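Seam allowance and garment care in small-label knitwear
Project report, second-year Fashion Design
Chun-yin Kuo and Benedek Virág
Supervisor: Jenő Kelemen

2. Method

Eight jumpers were bought from two labels, Barta and Trellstead, all in a women's medium. Each was measured flat at the chest, hem and sleeve, then washed three times on a wool cycle and dried on a rack. Seam allowance was read at the side seam and armhole. Colour change was judged against an unwashed swatch under the daylight lamp in the Oscombe studio. 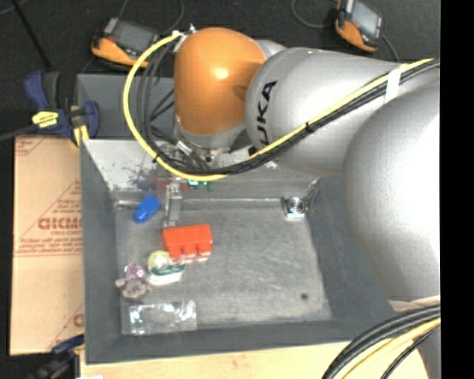 Figure 1. KUKA arm over a grey bin.

3. Results

Barta jumpers lost more length than width. The linked shoulder seams held in every case, but two overlocked side seams from Trellstead opened at the hem, where the allowance was narrowest. Sleeve length varied between garments of the same marked size before any washing, so change is given as a percentage of each garment's own first reading.

4. Limits

Fibre content was taken from the care labels and not tested. Only one wool detergent was used. Imre Fodor repeated the chest measurements in September, and his readings are listed in Appendix B.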